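What an Open Day Should Show

Opinion
27 May 2022

The Minport Retail Training Center opened its doors this spring to shop owners, parents, students and members of the local trades council. The subject was automation in small stores, and the main attraction was a shelf-stocking robot supplied by Lawal. By the center's own register, 200 visitors attended. The event was well run and courteously staffed, and the center deserves credit for holding it at all. It is the purpose of this essay to ask whether such events, as they are now arranged, give the public what it needs in order to form a fair opinion.

The demonstration lasted 18 minutes. The robot took identical cartons from a cart and set them on an empty shelf, one beside another, at an even pace. It did not drop any of them. Visitors applauded, and several filmed the run on their telephones. A representative then invited questions, most of which concerned price and delivery. One visitor, a hardware dealer from Clerkarow, asked what the machine would do if the shelf already had goods on it. She was told that this was planned for a later release.

That answer was given in good faith, and there is no reason to doubt it. It does, however, touch the point on which the whole matter rests. Stores of the kind that most of our members operate do not have empty shelves and identical cartons. They have goods in bags, goods in blister packs, old price stickers, half-opened deliveries on the floor, and a person who knows which of these things belongs where.

Karim Dabbas, who teaches stockroom practice at the center, had arranged a second session in the afternoon on the ordinary work of filling a housewares aisle by hand. It was placed late in the program, in a smaller room, and 65 of the visitors stayed for it. In the view of this writer it was the more useful of the two. Mr. Dabbas spoke for a short time only and devoted the rest of the session to the work itself.
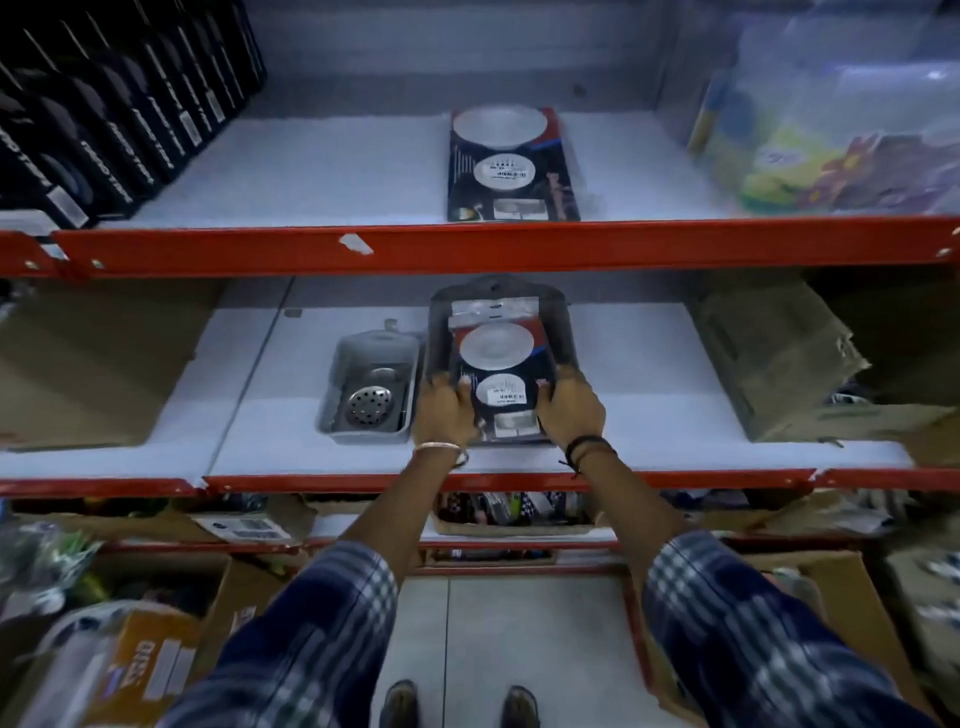
A trained worker does a great deal in such a task that never appears in a job description. The worker turns a package so that its label faces the customer, judges whether it will stand or must lean, and decides whether a crushed carton should be emptied now or left until the next delivery. Each of these is a small decision. Taken together they make up most of the skill, and they are the part that a buyer of equipment must understand before signing a contract.

It may be objected that a first demonstration has to be simple. This is reasonable. A company cannot be expected to show in public what its product does not yet do, and early machines in many trades looked clumsy before they became useful. Nor does this essay argue against the use of robots in stores. Lifting heavy stock is hard on the back, night shifts are difficult to fill, and a machine that relieved staff of either would be welcome.

The concern is one of order and proportion. When the machine is given the large hall in the morning and the worker is given the small room after lunch, visitors draw a conclusion about which of the two matters. Students draw it as well. The center enrolls young people who intend to make a living in retail, and they should be able to see their own trade treated as a serious subject on the day the public comes in.

Three changes are therefore proposed for the next open day, which is expected in September. First, the manual session and the robot session should take place in the same hall, one directly after the other, with the same goods on the same shelves. Second, suppliers should be asked to state in the printed program which tasks their equipment performs at present and which are planned. Bradeo, which showed an inventory scanner in the lobby, did so without being asked, and its leaflet was clear and modest. Third, working stock clerks should be on the panel that takes questions.

None of this would be costly. The center's published outlay on refreshments and signs for the spring event was $2,907, and a second set of shelving would come to far less than that. The larger hall has room for it along the north wall - the space was used for coats this year.

Readers who attended and who hold a different view are invited to write to the editor before the planning meeting. Letters should be signed and should give the name of the writer's store or school.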